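Prornholm Visitor and Staff Alert System
Set-up guide for reception centers

Section 4: Panic buttons and incident reports

This section covers the fixed and wearable panic buttons, the call order, and the incident report that opens after each alarm. Finish Section 3 (network and base unit) first.
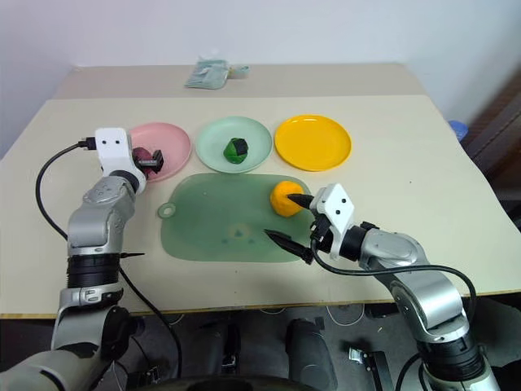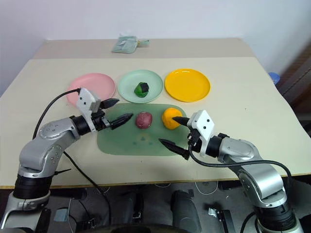 Page last changed: October, by Ashley Birkett

4.1 Before you start

You need the base unit, the buttons, the site code and a supervisor login. The base unit holds up to 300 buttons. Night staff who work alone must each have a wearable button, including agency staff.

CAUTION: Tell your alarm receiving center before you pair or test anything. A live press during set-up is treated as a real call.

4.2 Pairing a button

1. Log in to the base unit as supervisor.
2. Open Devices, then Add Button.
3. Hold the button down until its light turns blue.
4. Type the room name or the wearer's staff number.
5. Press Save. The light goes out.

Note: If the light turns red, the button is still paired to another base unit. Remove it there and start again at step 1.

4.3 Setting the call order

1. Open Alarms, then Call Order.
2. Enter the on-duty guard as first contact.
3. Enter the shift leader as second contact.
4. Set the delay between contacts. The factory setting is 2 minutes. Sites with a lone night worker should set it to zero, so that both contacts are called together.
5. Press Save.

The system does not call the police by itself. The first person to answer makes that call, and the site plan should say so.

4.4 Testing

Test every button once a month and after any change to the call order.

1. Switch the base unit to Test.
2. Press each button and check that the correct name or room shows on screen.
3. Switch back to Live.

CAUTION: The base unit stays in Test until someone changes it. No calls go out in this mode.

4.5 Incident reports

A report opens when an alarm is closed. Fill in who was present, what happened and whether anyone was hurt. Save it before the end of the shift – an unsaved report is locked and only a supervisor can reopen it. The unit stores 1000 reports and then overwrites the oldest, so export them regularly.

If error 918 shows during export, the memory card is full or missing. Replace the card and repeat the export.

Related sections
Section 3: Network and base unit
Section 5: Door locks and the Anow reader
Section 6: Exporting to Pirine
Staff handout: Working alone at night

Guide questions: Kátia Honorato, Prornholm support desk | © Prornholm | Back to top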